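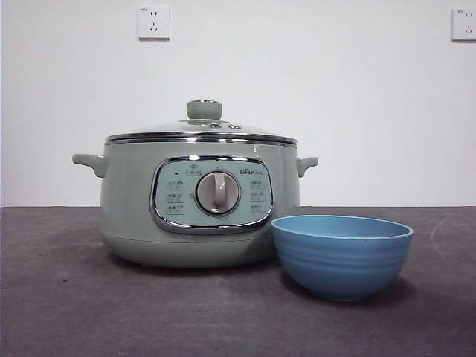 Small electric pots: which tips I'd ignore

Last updated 1/17/22

I have read a lot of advice on getting the most out of a small electric cooking pot, and I'd say half of it was copied from somebody who never owned one. I've had mine since April. I cook in it most nights for one or two people, and I tried the popular tricks one at a time.

Vinegar for the chalky film. Works, if your water is hard. Mine is. A splash in enough water to cover the bottom, warm it up, leave it 8 minutes, wipe. The recipes calling for a whole cup of vinegar are wasting your vinegar and your whole kitchen will smell of it.

"Seasoning" the inside with oil. I don't buy it. If the pot has a nonstick coating, all I ever got was a sticky brown ring that took two evenings to shift. Season your cast iron and leave this alone.

Wooden spoon across the top to stop boilovers. It holds for a bit and then you have starch on the counter and a starchy spoon. Turning the heat down works better. So does putting in less pasta.

Special cleaning tablets. The Tidico ones claim to lift burnt rice in one soak. So does plain warm water if you leave it overnight, and I can't say I saw a difference. The Greleck scrub pads did scratch, whatever the packet says. Soft sponge only.

Saving on electricity. Here I'm the most doubtful. You'll see claims that a small pot cuts your cooking costs by up to 60 percent. Compared to what? A full oven, maybe, for one baked potato. Against a burner with the lid on, my bill didn't move enough for me to notice.

Drying the lid. Dull, but do it. Water sits under a metal rim if there is one, and it gets nasty in there. Stand the lid on its edge on a towel and run a dry corner of cloth around it before you put it away.

Never dunk the base, obviously. Unplug it, let it cool, wipe the outside with a damp cloth. I still see people recommending a "quick rinse" of the whole thing and I wish they'd stop.

Comments

drundale_kitchen: The spoon thing works fine for me with potatoes. Maybe you fill yours too high.

mp2485: Agree on the tablets. Baking soda did nothing for me either.

Collado fan: You're too hard on the scrub pads, mine are OK on steel. Wouldn't use them on nonstick though.

soupagain: What do you do about tomato stains on the inside?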